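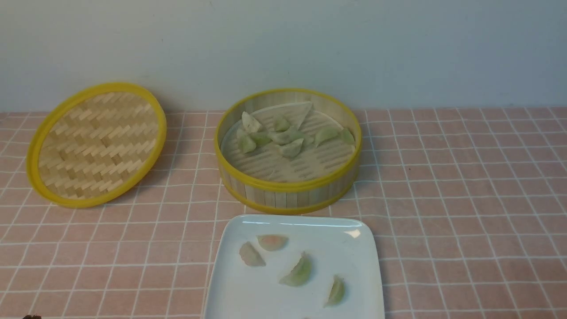 When our fixed rate came to an end in April I had every intention of being organised about it. I'd put a note in the kitchen diary, I'd bought a new folder (green, with a popper), and I'd promised myself we wouldn't do what we did last time, which was to ignore three letters in a row and slide on to the lender's standard rate for the whole of a summer. That little lapse cost us more than our week at the seaside did, and I still feel a bit sick when I think of it.

So this time I started early. Our mortgage is with Velach, and they let you book a new rate up to 90 days before the old one runs out. You can change your mind inside that window too, if something cheaper comes along, and I hadn't understood that at all the first time round. I booked one in January over a cup of tea, felt very grown-up, and then spent the next fortnight wondering whether I'd picked the wrong one.

The trouble was the fee. Velach had a lovely low rate with a large fee attached, and a slightly higher one with no fee whatsoever. Orkudar, the building society on the corner by the chemist, had something in between, but moving to them meant a valuation and a solicitor and a great heap of payslips. I sat down with a pencil and added up what each one would cost us over the two years, fee and all, and on a loan the size of ours the one with no fee came out ahead. If we owed twice as much it would have gone the other way, so please do your own sums and don't borrow mine!

Then there was the question of the term. We have 20 years left, and the broker we spoke to at Sánchez (very patient, lovely telephone manner) asked if we'd thought of stretching it back out to 32 to bring the monthly payment down. I'll admit I was tempted, what with the price of everything - but when I saw the total interest written out underneath I had to go and stand in the garden for a minute. We left it at 20. 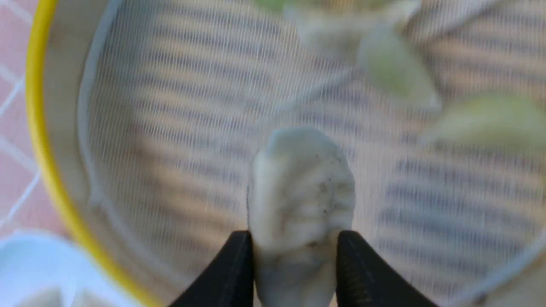 Feltuler left a comment under my last post to say that stretching the term isn't always the villain it's made out to be. They took the longer one when their hours were cut, overpaid in the good months, and were glad of the lower bill in the bad ones. "Just check how much you're allowed to overpay before they charge you," they added, "and ask for it in writing."

That's a fair point and I hadn't given it enough room. I rang Velach the next morning to ask about our own limit and was on hold long enough to descale the kettle. The figure is in the offer letter, page four, near the bottom, and the letter is now in the green folder.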